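February 27, 2018

Got to the unit before eight and found the heating had been off all night. Kept my coat on until the middle of the morning. I had set the whole day aside for the equipment list, which has to go to Lucrezia Sartori by the end of the month if it is going to be paid for out of this year's money. After that it goes into next year's, and next year's is not settled.

So a day of adding up, with a bit of work at the table in between.

The arm

The quote from Grusta came overnight. It is 2179 pounds for the second arm, with the base plate and the power supply but without the cable set, without the mount for the wrist camera and without carriage. I rang to ask what carriage to Firkthorpe would be and was told it depends. I asked what it depended on and they said they would ring back. They did ring back, in the afternoon, and asked whether we have a loading bay. We have a double door and a ramp. They are going to put that in the notes and send a new figure.

The other quote, from Ivanov, is still the one from before Christmas. It is lower but it was only held for a month, and it was for the shorter arm. Sandro Marras thinks the shorter arm would do. I measured it out with string from the clamp to the far edge of the table and it would do as long as we never put anything in the back corners. We always put things in the back corners. I wrote down both lengths for him and left the string taped to the table so he could try it for himself. By lunch he had tried it and gone quiet, and I have put the longer arm on the list.

I would like the two arms to be the same make, mostly for the spares. When the first one had its elbow joint replaced we waited weeks for a part that would fit in an envelope. If there were two the same I could at least borrow from one to keep the other going. Lucrezia will want that in writing, so I wrote it as a paragraph under the price. It reads a bit like pleading and I will look at it again in the morning.

Fingers

We are on the Hikero gripper and I don't want to change that. The body of it has been fine. The fingers are the thing that costs, and they cost in a way that doesn't show on a quote. A replacement pair is 87 pounds from the maker. Viola Gentile has been printing ours in yellow instead, and I had never costed hers properly, only said they were cheaper, so this morning I sat down with her and we did it. Filament, the time on the printer, the screws, her time cleaning up the faces. They are still cheaper, by less than I had been telling people. What makes the difference is that she can change the angle of the tip between one day and the next, and you can't do that with a bought pair.

I have asked for filament enough for 30 pairs. That sounds a lot but it covers both arms and the ones that come out badly, and she likes to keep a few in the drawer. She wants to stay with yellow. I asked whether black would be easier to get hold of and she said she could see yellow at a glance in the pictures and black would vanish against half the things we pick up. Fair enough. Yellow is on the list.

She also wants a dry box for the reels. I put it down as a separate line so that it can be struck out without anyone arguing about the rest.

Things for the table

Most of an hour before lunch went on this and it is the part of the list I least know how to cost. The arm only has something to do if there are things on the table for it, and they have to be all sorts: light ones, shiny ones, ones that roll, ones that sit inside each other. We have been living on whatever people bring in. Dario Zuccaro wants a proper sum every month for it. I said I would believe in a proper sum when I had seen what it was spent on, and he went through the shelf with me and made a fair case. Stacked cups are a good buy. They are cheap and they lie down at all sorts of angles. Wire things are good too, as the fingers have very little to close on. Bundles of anything folded he wants more of. He is less keen on anything see-through but says we can't leave it out.

We had the wrist camera running while we talked.
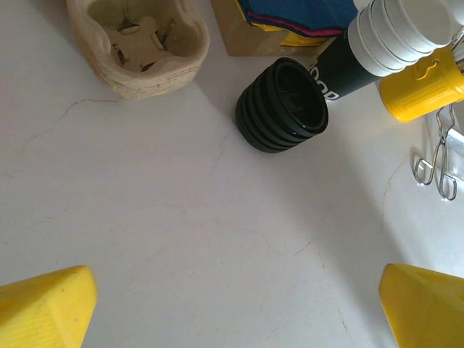
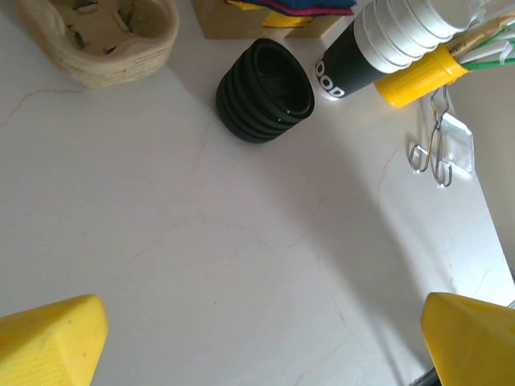 Costing the small stuff

In the end I put down a flat monthly amount for table items and said receipts would be kept in the tin. Dario will shop for it himself, in the town, as he is going past anyway. I have asked him to buy two of everything where it isn't dear, so that when one goes missing or gets trodden on we are not looking for the same thing again three weeks later. He wrote that on his hand.

The white table top is staying. I had thought of replacing it and even had a price for a plain grey sheet. The veins in the pattern bothered me at first, as I was worried about them being taken for the edges of things. Viola says to leave it. A kitchen would have a top like that and she would sooner find out now. So that line has gone and I have moved the money to lighting.

Lighting is two panels on stands. The light at the table comes too much from one side and there is a soft shadow across half the top. It may do no harm, and again Viola would say a kitchen has shadows. What I want is to be able to choose. With two panels we can have the shadow when we want it and take it away when we don't. Sandro has a pair of stands at home he never uses, he says, so I have costed the panels only and put a note against the stands.

Things I had forgotten

Cable set. Wall brackets for the cable set. A second emergency stop, as the one we have will not reach a second arm and I am not going to have one button on a long lead trailing across the floor. Gloves. A bigger first-aid box, which Assunta Sala has asked for before, and I had lost the note. An extra shelf. A hard drive, which I had put down as one and Dario made me change to three, one for each of the two arms and one to go in the cupboard and not be touched.

Insurance. I had clean forgotten insurance. The policy lists the first arm by its serial number and nothing else. I rang them and was on hold for so long that I ate my lunch with the phone on the desk. The woman was helpful once I got to her. It needs a letter with the new value and the date it arrives, and they will tell us the difference when they have the letter, so that is another line with a question mark in the price column. There are now four of those, counting the carriage. Lucrezia does not like a question mark. I may put in my best guess and mark it in pencil.

Training I have left at nothing. Sandro can show anyone who needs showing.

What I would drop

I did this last, with the door shut. If she comes back and says it is too much, the dry box goes first, then the shelf, then one of the lighting panels. I would not drop the second stop or the hard drives. If it came to the arm itself I would ask to put the whole thing off until the new year's money is settled, and carry on with one. We have managed so far. It is slow, and when the arm is down everybody is stuck, but we have managed.

I did look at leasing for a bit. Over the length they want you to sign for, you have nearly bought it, and then it goes back on the van. Not for us, though I have kept the leaflet in the folder as Lucrezia is bound to ask.

Locked up at six. Carriage figure had still not come. Must remember to take the string off the table.

Filed under: Workshop diary, Budgets, Robot arms

Print this entry | E-mail this entry

Comments

Assunta Sala
Thank you for the first-aid box. While you are ringing the insurers again please ask whether they want the stop button checked and signed for. The last lot did.

Peter, two units down
You can use our loading bay if it gets them to give you a price. It only needs a day's warning so we can move the van.

M. Hallam
We went the other way and bought all our fingers ready made. No complaints about the quality, but we hardly ever changed the shape because of what it would cost, and looking back we should have. I would keep the printer going.

Dario Zuccaro
Receipts are in the tin. There was no room for the second lot of cups so they are under my desk.

Sandro Marras
One of the stands has a leg that won't lock. Put the other one down as a yes and this one as a maybe.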